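Bonus saver account says I missed the bonus month, but I never took money out

Posted by Uldis Avotiņš in Banking and Savings
Sunday, January 5, 2025

I have a bonus saver with Jaseck. The deal as I read it is a small base rate, plus a much bigger bonus rate in any month where you put money in and make no withdrawals. I opened it with $2000 and set up an automatic transfer from my checking account, which is with Guo. It has worked fine up to now. This time I got the base rate only.

I called and was told that "the qualifying conditions were not met." I asked which one. The person read me the same sentence again. I asked whether there was a withdrawal on the account and she said no. I asked whether there was a deposit and she said yes. Then she offered to mail me a brochure.

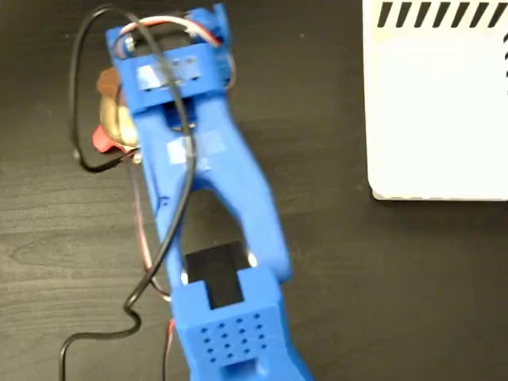
My transfer was scheduled for the last day of the month. I can see it leaving Guo on that date. Jaseck shows it too, with the same date next to it, but if you tap on the line there's a second date, and that one is in the next month. I don't see why I should care about the second date when the first is the one they print on the statement.

So two things I'd like to know:

1. Is the bonus decided by the date on the statement or by the other one?

2. If it's the other one, does my late deposit at least count toward the following month, or do I need to make a second deposit to be safe?

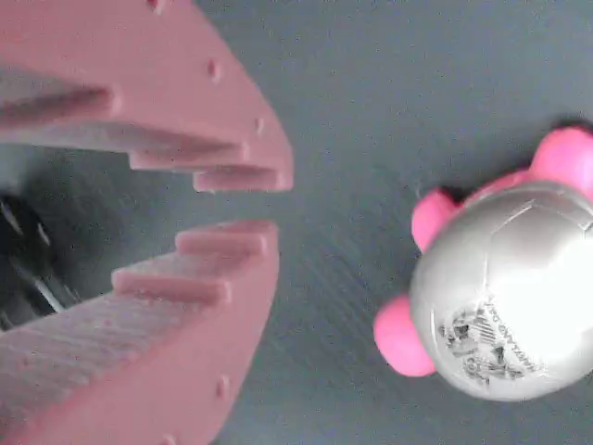 Replies

Stusilby
Member

It's the other one. Banks call it the posting date or the cleared date, and at most places a deposit hasn't happened for bonus purposes until it posts. Look in the account terms, not the product page. The product page says "make a deposit each month" and the terms say something like "a deposit that has been processed by close of business on the last business day." Those are different promises, and guess which one they hold you to.

I'd be careful about taking anyone's word on your second point, mine included. At my bank a late deposit counts for the month it posts in, so you would be covered for the following month without doing anything. I have also had an account where the deposit had to be both started and finished inside the same month. With that one you'd lose out twice over a single transfer. Read the definition of "qualifying deposit" and see whether it mentions one date or two.

Until you know, send a small extra amount by hand early in the month. Check that it doesn't have a minimum. The one I had wanted at least $81 in a single payment, and splitting it up didn't work.
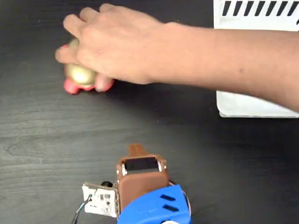
Then move the automatic transfer. The last day is the worst possible choice. The fifth or the tenth gives you weeks to notice if it bounces. February will catch you too if your schedule says the 30th, as some systems push it to the next month and some just skip it.

As for getting the lost bonus back, write to them through the secure message box and don't call. Say that the statement date is inside the month and ask them to quote the clause they used. I wouldn't hold my breath, but a written reply has to say something. I got mine credited once "as a courtesy" — meaning they didn't want to discuss it further.

ondthorpe_saver
New member

Same thing happened to me with a different bank. They said it was 2 business days for transfers coming in from outside. I just closed it. These bonus rates are set up so you'll miss a month here and there, in my opinion.

How much was the bonus anyway? If it's a few dollars I'd let it go.

Uldis Avotiņš
Original poster

Thanks, Stusilby. I found the terms. They were under a link called "Other documents" and the part I need is on page 4. It says "received and processed," so I suppose that settles the first thing, though it doesn't say processed by when. It says nothing at all about when the transfer has to be started, and I take that to mean the late one counts for the next month. I'm sending a second deposit by hand regardless.

I've moved the automatic one to the fifth and sent them a message asking for the clause. The auto-reply thanked me for my interest in opening an account.

To the other reply: it wasn't a lot. I'd still like to be paid it.

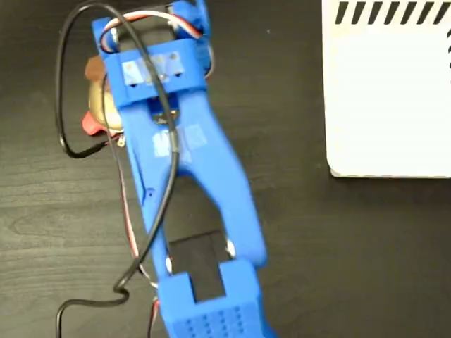 Blue arm on a dark wood-grain tabletop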